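Home > The Everyday Encyclopedia > Household > Surfaces and Finishes
Tagged: tables, wood, oil, wax, things my aunt taught me

Table finishes

A table finish is whatever gets put on top of a wooden table to stop the table soaking up dinner. I know that's a loose way to begin an entry, but I've read plenty of the tight ones and most of them lose me by the second line. I've been doing up kitchen tables in a shed behind my house for nine years now, and I've made every mistake in this article at least once (the linseed one twice).

What a finish does

Bare wood is a bundle of tiny tubes. Spill something on it and the tubes drink it in, and if the something is red wine or beetroot you'll be looking at it for years. A finish either fills the tubes near the top or lays a skin over the lot. People talk about "feeding" the wood, and I do it too, but the tree is long dead and isn't hungry. You're putting a barrier in.

Finishes also change how wood looks. Oil makes the grain stand out and warms the colour, and on something pale like ash or beech it can turn the whole top a bit yellow, which some people love and some people ring me up about. If you want to know roughly what oil will do, wipe a patch with a damp cloth. The colour you see before it dries is pretty close.

Oils

Linseed oil is pressed from flax seed and it's the old favourite. Raw linseed takes for ever to dry – days at the very least, and in a cold shed I've had it stay tacky for weeks. What's sold as "boiled" linseed mostly hasn't been boiled at all. It has driers mixed in to hurry it along, so read the tin before you use it anywhere near food.

Tung oil comes from the nut of the tung tree. It dries harder than linseed, goes less yellow with age and copes better with water. It also costs more, and the smell is something you either get used to or don't. Pure tung oil and "tung oil finish" are different things, by the way! The second is often a thin varnish with a nice name.

Then there are the hard wax oils, which are oil and wax in the same tin. I use one called Petska on most of my tables, two thin coats with a good long wait in between. The Lirance one is fine as well but I find it goes streaky if you're slow.

One serious bit: rags soaked in drying oil can heat up on their own and catch fire. Lay them flat outdoors to dry, or drop them in a metal bucket of water. Never leave them screwed up in the bin. My aunt used to peg hers on the washing line next to the pillowcases, and I still do.

Wax

Beeswax on its own gives a lovely soft sheen and hardly any protection. A hot mug will mark it in minutes. I think of it as something you put over another finish, or on a piece that nobody eats off. The harder waxes, such as carnauba, stand up to more and need more elbow grease, so most tins are a blend of the two with something to thin it.

Wax is easy to put on and a pain to get off. If you plan to varnish later, don't wax now, as varnish won't stick to it.

Varnish and lacquer

These are the skins. Oil-based varnish is tough and has an amber cast to it. The water-based sort goes on milky and dries clear, doesn't smell of much, and raises the grain a little on the first coat, so you'll want a light sand before the second. Lacquer dries very fast and is usually sprayed, and I don't own a spray booth, so I'll leave that to somebody who does. There's a decent entry on it elsewhere in this section by Phúc Diệp.

The trouble with a skin is mending it. Scratch an oiled table and you rub a bit more oil in. Scratch a varnished one and you may well end up taking the whole top back to bare wood, and that's a weekend gone.

Soap

People never believe me about soap! In Scandinavia there's a long habit of treating pale woods with soap flakes stirred into hot water. You slosh it on, work it about, wipe off the extra and let it dry. Do it a few times and the surface gets a dry, silky feel, and the wood stays pale. It needs doing again fairly often and won't stop a real stain, but it's cheap and your hands come away clean.

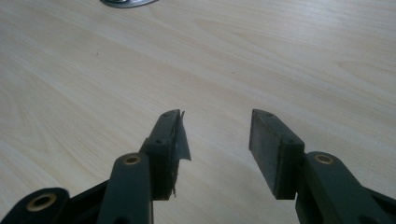 Sanding first

None of it works well on a rough top. I start at 80 grit if there's an old finish to get through, and work my way up to something fine, always going along the grain. Scratches across the grain will hide from you until the first coat of oil goes on and then they shout. Turn off the big light and hold a lamp low down to one side – you'll find every one of them.

Don't go mad with the very fine papers either. If you polish the surface too smooth the oil can't get in, and you've worked your arms off for a worse result. I did the whole top of the Nalard table that way, in walnut, and had to go back over it.

Looking after it

Wipe up spills, use a mat under anything hot, and keep harsh sprays off it. White rings are usually damp caught in the finish, and will sometimes fade by themselves if you leave them be. Black marks are another matter. Those are generally iron and water meeting the tannin in the wood, mostly oak, and oxalic acid (sold as wood bleach) will shift a lot of them. Wear gloves and goggles for that.

See also: Grain, raising the; Shellac; Meléndez scraper

Comments

bramblejar: Soaped my ash table after reading this and it came up a treat. Smells like my nan's airing cupboard.

T. Okell: You've left out Danish oil?

pinhinge: Danish oil is only oil and varnish mixed, and every maker's is different. Agree it could do with a line though.

mossy_lid: Can I put hard wax oil straight over old varnish, or does it all have to come off first?

Contact us | Copyright The Everyday Encyclopedia | Back to top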